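Préhenseur à main : la pince ne relâche plus complètement sur tissu noir

trilok_chauhan
Bonjour. Depuis janvier, les doigts restent parfois serrés de quelques millimètres quand j'ouvre la gâchette. Pas d'erreur au journal. Sur 400 prises de vêtements, j'en ai 5 où le tissu est resté accroché au patin. Contrôleur Grabner, firmware 246.

Babita Shukla
Tu as vérifié le jeu aux pivots ? Chez Warnum on a eu pareil, une vis trop serrée après démontage.

trilok_chauhan
Vérifié hier soir, les bras tournent librement à vide.

R. Camenzind
Alors c'est le codeur. Il perd son zéro et la pince se croit ouverte. Refais l'origine à chaque démarrage.

Babita Shukla
Pas d'accord. Un zéro perdu donnerait un décalage à chaque prise, lui parle de cinq cas. Je regarderais les patins. Au-delà de 900 cycles, les nôtres devenaient collants et les fibres restaient dessus.

R. Camenzind
Un patin collant ne laisse pas les doigts à moitié fermés. Il y a deux pannes, ou bien la description est mauvaise.

neelam.a
Attention aussi aux perles et aux sequins. Un sequin coincé dans une articulation chez Jiltari, il a fallu sortir la pince à épiler. Coupez l'alimentation avant d'y mettre les doigts, un collègue s'est fait pincer.

trilok_chauhan
Il y a justement des perles sur un des vêtements. Les patins ont plus de 900 cycles, jamais changés. Le poste de travail : 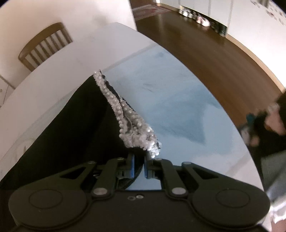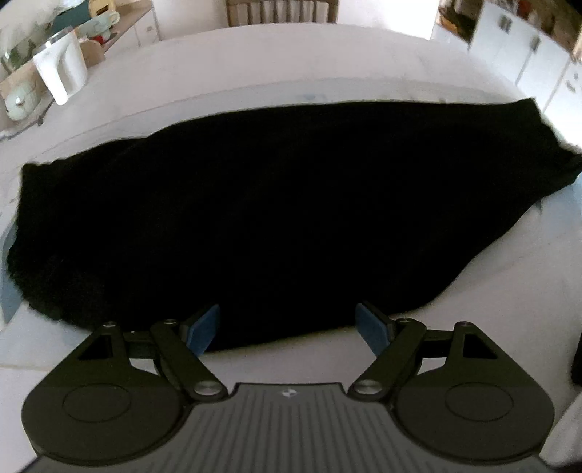
Je n'ai pas noté quel vêtement était en cause dans les cinq cas, je vais le faire à partir de maintenant. Je commence par démonter les bras et nettoyer les pivots, puis je change les patins. Je garde le même firmware pour ne pas tout mélanger.

R. Camenzind
Fais quand même l'origine avant, ça prend une minute.

trilok_chauhan
D'accord, je la fais en premier et je poste le journal.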